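La baignoire de ma mère

Ma mère a 2 marches à franchir pour entrer dans sa salle de bains, et une baignoire dont le rebord m'arrive au genou. Depuis mercredi, elle admet que c'est haut. Il a fallu pour ça qu'elle reste assise dedans tout un feuilleton, à réfléchir à la façon d'en sortir.

J'ai donc appelé trois marchands de sièges de bain. Le premier voulait venir mesurer la baignoire, la porte et, je crois, ma patience.
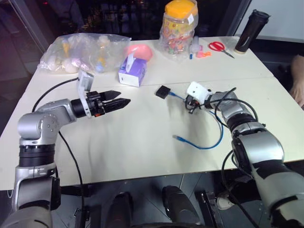
Le deuxième m'a proposé le Grovo, un siège élévateur à 495 euros, batterie comprise. On s'assoit, on appuie, on descend. Ma mère a demandé ce qui se passait si la batterie lâchait en bas. Bonne question. D'après Mohit Dwivedi, le vendeur, l'appareil refuse de descendre s'il n'a pas de quoi remonter - ce que j'aimerais pouvoir dire de mon frère à la cave.

Restait la planche de bain Bistetti, 46 euros, qui se pose en travers et ne promet rien.

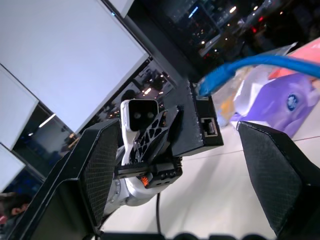
Ma mère a choisi la planche. Elle la trouve « moins hôpital ». J'ai ajouté une barre d'appui, fixée par un artisan parce que le carrelage date de Pompidou et que je tiens à l'héritage. Elle y suspend son gant de toilette.

Pour le Grovo, on en reparle en avril. Elle a gardé le prospectus, sous le téléphone, plié en quatre.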